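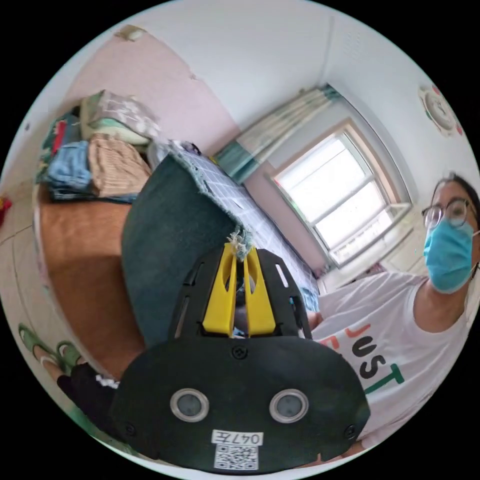
One reader wrote in to ask why a message queue needs a dead letter queue at all, when the consumer could simply throw away whatever it can't read. I get that question a lot, in one form or another, and it's a fair place to start an article on the subject.

A dead letter queue (DLQ for short, and I'll mostly call it that) is a second queue where a messaging system puts messages it couldn't deliver or couldn't process. The name comes from the post office, where a dead letter is one that can't reach the person it's addressed to and can't go back to the sender either. In software the letter is usually a little blob of JSON, and the trouble is usually a missing field.

How a message ends up there

Most queues work on some kind of acknowledgment. The consumer picks up a message, does its work, and tells the queue it's done. If the consumer crashes or says no thanks, the queue hands the same message out again. That's great when the database was down for a minute. It's awful when the message itself is bad, because the thing will come back forever and knock over your worker each time. People call that a poison message, and I've lost whole afternoons to them!

So you set a limit on deliveries. Once a message goes past the limit, the system moves it to the DLQ and gets on with the rest. Other common ways in are a message that sat past its expiry time, a queue that hit its maximum length, or a message addressed to a queue that doesn't exist. Not every product handles all of these, and some drop expired messages without a word unless you tell them otherwise, so read the settings page for yours.

Retries first

I like to see a few retries with a growing wait between them before anything gets moved. With a limit of 2 you'll fill the DLQ every time the network hiccups. With a limit of 700 (I have seen this in a real config file, and I may have been the one who typed it) a poison message can tie up a worker for most of a night. I usually go with five and adjust from there.

It also helps to sort errors by kind. A timeout deserves another go. A message that fails its schema check will fail it again in ten minutes, and I send those straight over on the first try.

What to store with the message

The body alone won't tell you much in three weeks. I keep the original queue name, the time of the first failure, the number of attempts, the error text and the version of the consumer that gave up. Some brokers add part of this as headers and some add none of it — then your own code has to do it. Watch for private data too, as a DLQ often keeps things longer than the main queue does, and it's easy to forget it when someone asks for their records to be deleted.

A case from my own work

I used to look after the order pipeline at Irurcombe, where everything ran through a broker we called Rindedero. One morning in January the DLQ alert went off at 6:40, set to fire at a single message, and by the time I'd found my glasses there were 1203 of them. A supplier feed from Lemieux had started sending prices as text with a comma in them, and our parser wanted a plain number. Nothing was lost. We patched the parser, ran a handful of messages through by hand, and then replayed the lot before lunch.

The replay had its own surprise, though. We pushed everything back at full speed, the pricing service choked, and a good chunk of the messages landed right back in the DLQ. After that we wrote a small replay tool, Suker, which caps the rate and keeps a note of what it has already sent. It's ugly and I'm still fond of it.

Replaying safely

Sending a message a second time is only safe if the consumer can cope with seeing it twice. The word for that is idempotent, and the usual trick is to store an ID for each finished message and skip any you've seen. Charging a card is the classic place where this goes wrong.

Order matters as well. If message four failed and five through nine went through, putting four back in later may overwrite newer data with older data. For streams where sequence counts, a lot of teams stop that one customer's or account's messages until the bad one is fixed, and leave everyone else's flowing.

Monitoring and cleanup

An unwatched DLQ is just a slow way of deleting things. Alert on its depth, and on the age of the oldest message too, because a single stuck refund can sit there for weeks without moving the depth graph. Check the retention period while you're at it. On some systems the clock starts when the message was first sent, so it may have very little life left by the time it's moved.

As for size, I cap mine at 3000 messages and page somebody well before that.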